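July
By the Arndale bench columnist

Print | E-mail

Home Features Workshop Back Issues

I bought a drawknife at the Grollel tool swap for two dollars, and it was so dull I could've shaved butter with it (barely!). So I spent July learning to sharpen one properly. 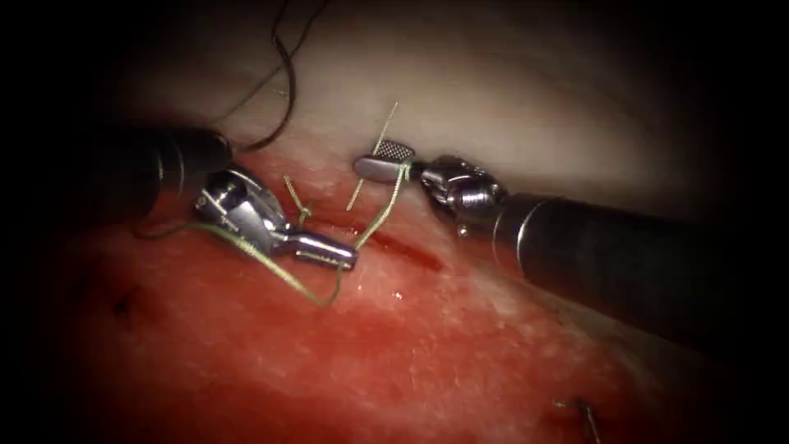 FEATURES: HAND TOOLS

My first try was with a flat file, and I made a mess of the bevel. Don't do that. I started over on a 200 grit stone, moving the stone and keeping the blade still – much easier on the nerves.
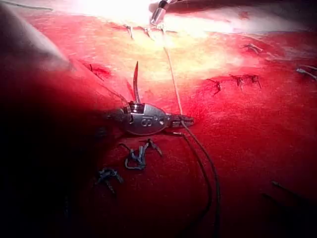 Then I went up to 2000 and stropped on an old belt until my arms gave out. I tried it on a piece of green ash and the shavings came off in long curls, all over my shoes. I was grinning like a kid!

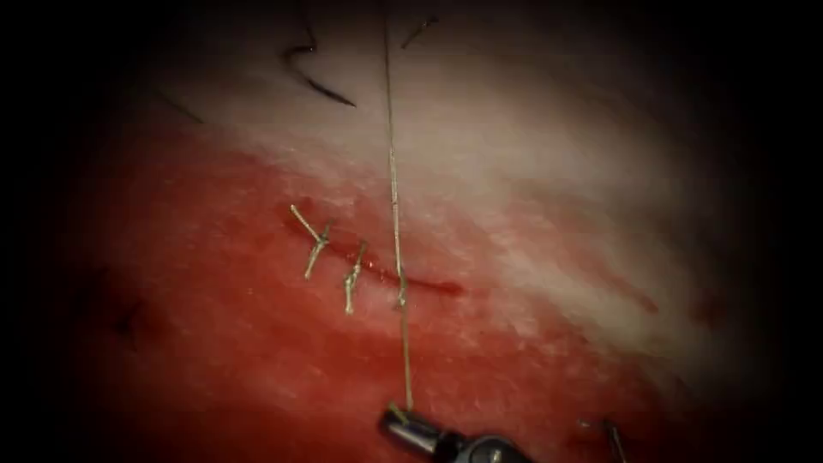 Handles next. Mine were loose, so I packed the tangs with epoxy and left them overnight. They're a bit crooked, and I kind of like them that way. 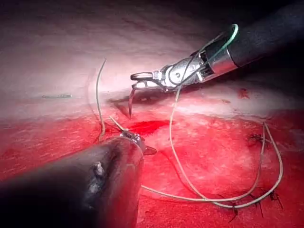 What I'm making with it

A ladder-back chair for the porch in Jindon, with 67 inches of rung stock still to shave. The seat will be hickory bark, if I can find any.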